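About Us
Gallmont Upholstery & Sewing School
Chairs, cushions, curtains and the odd caravan. Teaching people to do it themselves.
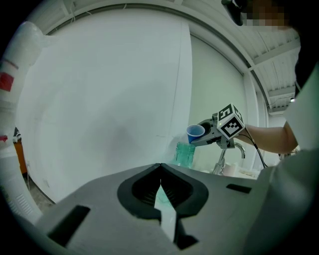

Who we are

A small school above a tile shop. Two teaching rooms, one store room, one kettle. Delia Surdu runs it, teaches most of it and answers the phone when her hands are free. If she doesn't pick up, leave a message, she does listen to them, usually after 5pm.

Delia trained as an upholsterer with the Mihăilă workshop, where she did her years of stripping, webbing and sweeping up before being let near anything with a button on it. Came here, took in repair work, got asked so often "could you show me how" that the showing took over. We still do repairs but only between terms now.

What we teach

Drop-in seats. The place to start. You bring a dining chair, you take the same chair home with a new seat on it. One day, all tools lent.

Traditional upholstery. Horsehair, hessian, hand stitched edges. Slow. Ten weeks and most people come back for another ten becuase the chair isn't finished.

Modern upholstery. Foam, staples, zips. Headboards, footstools, window seats.

Curtains and blinds. Lined curtains, roman blinds, pelmets if anyone still wants one (some do). Bring your window measurements, and measure twice please.

Loose covers. The hardest thing we do, whatever people think. Not for beginners. You'll need to be able to put in a zip and piping without help.

Caravan and boat cushions. Runs in November and again in early spring, before everyone gets their vans out. Fills quickly.

How classes work

No more than eight in a room. Morning classes 9.30 to 12.30, evenings 6.30 to 9. Tea included, biscuits if someone has been to the shop.

You work on your own piece, at your own speed. There's no set project after the first day and no certificate at the end either. We did look into certificates. Too much paperwork and not one student had asked for one.

Machines are provided. They're industrial ones and they go fast, so everybody has half an hour on scrap cloth first, including people who have sewn for years.

The cost

One-day classes from £95. The ten week course is £245, which covers teaching, tools, thread, tacks and staples. Fabric, foam and hair are extra, you pay for what you use. A deposit of £20 holds your place. Pay the rest by the first class.

If you need to cancel, give us 3 weeks and you get it all back. Less than that and we'll try to fill your place, and refund you if we do.

Fabric

You can bring your own. Send a photo of the label before you buy it, a lot of dress fabric gets bought for sofas and it won't last. Or choose from the books here. We have 400 or so metres of ends and remnants in the store room, sold by weight, students only, cash or card. Plain wools mostly, some stripes, far too much mustard.

Webbing and hessian come from Timach, who we've bought from since the start. Foam is cut to size by Flanderero, allow a week, longer before Christmas.

Bringing furniture

Things to know before you put it in the car:

- One person should be able to carry it up the stairs. There's no lift. No sofas.
- Check for woodworm. Fresh dust under the chair means it can't come in, sorry. It spreads.
- Wobbly frames are fine, we can re-glue, but that adds a week.
- Don't strip it at home first. We need to see how it was put together.
- Anything with its old fire label, leave the label on.

Storage between classes is free for the length of your course. After that it's two weeks grace then we start ringing you.

Repairs and commissions

Between terms only. Send photos front, back and underneath with rough sizes and we'll give you a price or tell you it isn't worth it. We say that a lot. Waiting list is long at the moment.

Finding us

Side door, left of the tile shop window, blue bell. Push hard. Unloading is allowed out front before 10am, after that use the car park behind the library, it's a short walk but not with an armchair.

Next term's dates go up on the Classes page as soon as their settled. Join the mailing list to get them first, one email a term and we don't pass your adress on to anyone.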